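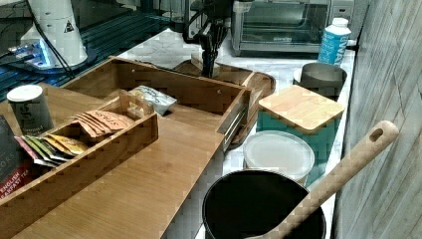
Thirteen minutes on the bus lanes, two on everything else

I went to the Gerville council meeting last night, the last one before Christmas, and I'm still a bit cranky about it, so bear with me.

If you don't live here, the short version is that council has been promising to fix Perport Road since before we moved in. It's the one that goes past the primary school and down to the ferry, and it has no footpath on the river side for most of its length. There was a petition in August with 400 signatures on it (mine's on page one, I was keen!). We were told a staff report would come back before the end of the year, and to be fair, it did. It's 18 pages long and it recommends another report.

I read the whole thing on the couch over the weekend. It's not badly written. There's a decent map, and whoever did the section on drainage clearly went out there in the rain and had a proper look. But every time it gets close to saying what something would cost or when it might start, it wanders off into "options to be explored in the next phase". There was a previous phase! I went to the open house for it. I put a sticky dot on a poster.

Anyway, the meeting. I got there early and got a seat near the heater. The first hour went to the Dimitriou site, the old furniture warehouse, and whether the new owners can have a driveway on the corner. I have no strong feelings about the driveway. A lot of other people did.

Then the footpath finally came up and Senad Mladenović got up to speak for the residents. He was terrific – calm, polite, very well prepared. He's been walking his kids along that gravel shoulder for years and he just told them what it's like at half past eight on a winter morning with trucks going by to Plidwood. A couple of councillors looked properly uncomfortable. Then the mayor thanked him for his passion and moved that the report be received.

Received! I had to ask the woman beside me what that meant. She said it means they've got it.

Only one councillor voted against. She wanted a dollar figure in the budget talks, even a small one, so there'd be something to argue over in the new year. I thought that was pretty reasonable and I've emailed her to say so. I've also emailed the mayor, a bit less warmly, and I'll post the reply if I get one.

The budget survey is still open on the council website, under "Have your say", and it took me roughly ten minutes. There's a comment box at the very end where you can write whatever you like. I wrote "footpath" and then quite a lot more.

Posted 18 December 2018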